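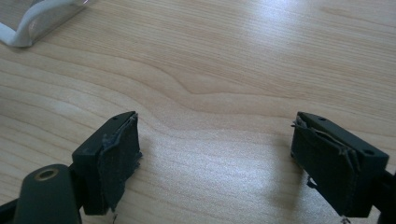 3.2 Outage reports and status pages

We compared what online shops said about their own availability with what their customers reported. The shops were all tenants of Cedden, a hosted storefront service, and agreed to share their server logs for November. Customer reports came from Mirkel, a public site on which users can mark a shop as unreachable. A report was kept if it named a shop in our sample and carried a time stamp. This left 2896 reports covering 200 shops.

An outage was counted when the checkout page failed to load for at least three checks in a row. The checks ran once a minute from two locations. Planned closures, such as those before a product launch, were marked by hand by the second author using the shops' own notices. Of the 123 outages found, most were short and fell outside office hours. Figure 4 gives the delay between the first failed check and the first change on the shop's status page.

Figure 4. Delay in minutes between first failed check and first status page update, by type of outage. Planned closures are shown separately. Values above 120 minutes are grouped in the last bar.

Status pages were slow in almost every group. Customer reports usually arrived first, often while the status page still showed normal service. The exception was planned closures, where the notice was posted in advance and few customers reported a fault. Payment faults were the hardest to place. The shop's front page loaded as usual, and several owners did not class the fault as an outage at all.

Customer reports also had errors of their own. Some users marked a shop as down when the problem lay with their own connection, a pattern already described by Dimaculangan and Belmonte for the Dendus data. We followed their rule and ignored any report that stood alone within a ten-minute window. Applying the rule removed many false alarms but also hid two real outages at Magbanua, a small shop with little night-time traffic. Both were restored to the sample from the server logs.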